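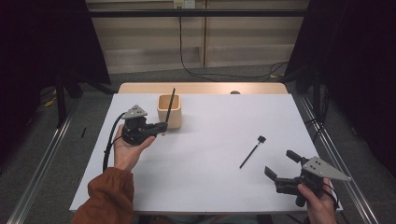

From: Lumturie Dimitriou
To: Firovville visitors list
Subject: Re: Two nights in Firovville, is it enough?

Hello Krum, hello all,

I lived in Firovville for five years and I still go back most winters, so I will try to answer. Please excuse my English where it is stiff.

On Wednesday Krum Radulović wrote:
> We are thinking of stopping in Firovville on the way to the coast,
> two nights in January. My guidebook gives it half a page and says
> mostly "former tannery town". Is there enough to see? Also, is it
> possible to manage without a car, and does the tower really have
> 366 steps? My wife's knee would like to know.
> Krum

Two nights is enough for the town itself. If you want also to see the Kulberg, take three.

The old quarter lies on the left bank, between the stone bridge and the grain market. The tanneries were all on the other side, downstream, and most of them are now flats. Only the Begović tannery kept its drying lofts, and you can walk through them in the morning until noon. The entrance is from the yard, not from the river path, where there is still an old sign which sends people the wrong way.

About the tower: your guidebook is confusing two things. The tower has 178 steps. The number 366 belongs to the stairway up the Kulberg, which starts behind the cemetery and is outdoors. In January I would not recommend it to a bad knee, as the upper part is in shade all day and the ice stays. There is a road on the north side with a gentler slope, and the number 5 bus goes up it every hour. The view from the top is over the river and the sugar works, and the colour of the light is best at four o'clock.

Without a car you will manage well. The railway station is some 600 metres from the bridge, flat the whole way. Be careful only that you get off at Firovville Town and not at Firovville Junction, which is in the fields and has no taxi.

For sleeping, I know two places. The Stirnon is a plain hotel near the station, quiet, with good heating. The rooms above the grain market are prettier but you will hear the delivery trucks before six. For eating, ask for the barley soup with smoked plum, which is made only in winter. Many kitchens close on Monday and also Tuesday evening, so look at your dates.

One thing I am not sure of is the small museum in the customs house. Last winter it was closed for work on the roof and I have not heard if it opened again. Maybe somebody on the list was there more recently?

Krum, if you write me which days you travel, I can check the bus times for you. The winter timetable is printed only in the local language.

With kind regards,
Lumturie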